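Week 6: Learning to suture from demonstrations

Reading for this week: the Nerenell report, sections on data and evaluation. Skip the appendix on calibration.

Last week we looked at imitation learning on pick-and-place tasks. Suturing is harder for a few plain reasons. The thread is thin and bends in ways that are costly to simulate. The tissue moves when it is pulled. And a small error in stitch one changes where stitch two has to go.

The Nerenell group collected 231 demonstrations of a running closure task from trained operators. They set 31 aside for testing and trained on the other 200. The policy, called Clodia, takes the camera image and both tool positions and predicts a short chunk of motion — 13 steps — before it looks again.
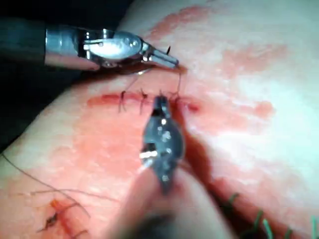

Figure 1. Two-instrument suturing on a straight incision. The upper instrument holds the thread at the fourth stitch; the tip of the lower one is at the third.

Two points to take from the figure. First, the bright glare on the right half of the tissue removes most of the surface texture, so a method that tracks texture will do poorly there. Second, there is other thread in view besides the working strand: loose strands at lower left, and a row of green tufts at lower right. A policy that simply looks for "thread" can lock onto the wrong piece.

Nowicki loss

The training loss has two terms. One compares predicted and recorded tool motion. The other, the Nowicki term, adds a penalty when the predicted jaw position drifts away from the working strand. Without it, the policy copied the general arm motion well but often closed the jaws on nothing.

Result

With both terms the policy finished more stitches in a row before an operator had to step in. Most remaining failures came at the handoff between instruments. The report does not test on curved incisions, so be careful about general claims.

For discussion on Sun 23 February (make-up session): would a longer chunk help or hurt at the handoff? Bring a sketch of your reasoning, half a page is enough.

Questions about the Lollex assignment go to Bogumił Lis.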